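December 2020

Long evening at the shared workshop, and I'm writing this with my coat still on. The two arms finally move on one clock! I've been fighting that since March, when the left one would start its reach and the right one would just hang there like it was thinking about dinner. I rewired the hub last night (the Lumbantobing board, 13 screws to get the lid off, why so many) and swapped the old Fundley cables for shorter ones, and the lag dropped from 383 milliseconds to 165. Still not great. Good enough to try them on the same object though, so I did.

The wrist cameras are another story. The right one is fine. The left one loses its calibration every time I bump the bracket, and I bump the bracket constantly. I printed a new spacer for it, too thick, sanded it down, now it's too thin – so I'll print one more tomorrow and try to be patient with the calipers.

Other things to remember: the grip force number in the config is not the one the arm reads at startup, it reads the one in the backup folder (that cost me an hour). Save more often. Get more cable ties, the right side is a bird's nest. And ask the Tornatwood people about the spare finger pads before they close for the holidays.

Missed the bus to Drernthorpe again, so I walked, and had toast for dinner.

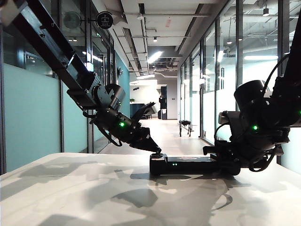
Both grippers on the long black box, green lights on.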